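Notebooks > Ziltdale cell > Bimanual bench > Faults

15 July 2019

Left gripper fault, plug adapter task

Left gripper stopped reporting position during the adapter runs this morning. Command went out to close, the fingers stayed open, and the controller kept the last good value as if it were current. The arm then moved on to the insert step with nothing in its fingers. No contact, no damage. Right arm held the power strip the whole time and showed no errors.

Log shows the last valid position message at cycle 341. After that the message counter freezes but the link stays flagged as healthy. The watchdog only checks that packets arrive. It does not look at whether the counter inside them advances. So the fault was invisible to the supervisor until I hit the stop.

Tried in this order:

- Restarted the gripper driver. Position came back, lost again after 6 cycles.
- Power cycled the left arm. Same result, a little later.
- Swapped the driver build back to the one from February. No change, so I put the current one back.
- Moved the left wrist by hand through its range with the gripper powered and the log running. Counter froze at 56 degrees of wrist roll, and did so every time I passed that angle going clockwise. Going the other way it was fine.

That points to the cable or the connector at the wrist. The loop over the top of the left arm has slack at home position, but the approach to the adapter takes the wrist well past where we used to run it for the Deso parts. Nabil Kanaan rerouted this cable when we changed tasks and thinks the strain relief is too close to the wrist. I agree.
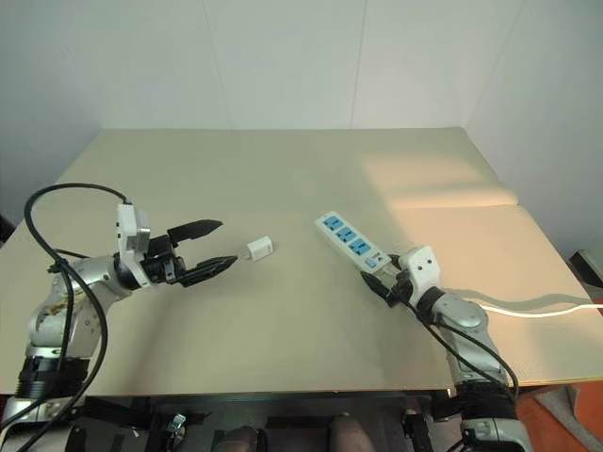

Set the wrist roll limit to 50 degrees in the task file as a stopgap. The adapter can still be picked if it is placed with the prongs toward the gripper. Speed reduced on the left arm until the cable is changed. Strip must not be plugged into the wall during any of these tests, whatever the task sheet says.

Still to do:

- Replace left gripper cable. Spare is in the Navaratnam drawer, check the connector type first.
- Move the strain relief back one link.
- Watchdog: trip on a frozen counter as well as on missing packets. Same change for the right arm.
- Add a grasp check before insert. If the fingers read fully open or fully closed, stop.
- Rerun the roll sweep both ways with the new cable, then 4,000 open/close cycles with no load before going back to the task.

Limit stays in until the sweep is clean. Old cable goes in a bag with this date on it. I want to cut it open at the bend.

Recent entries
Uredar controller: stop circuit wiring check
Right arm base bolts, torque after move
Gripper finger wear, Deso parts
Task sheet changes for power strip runs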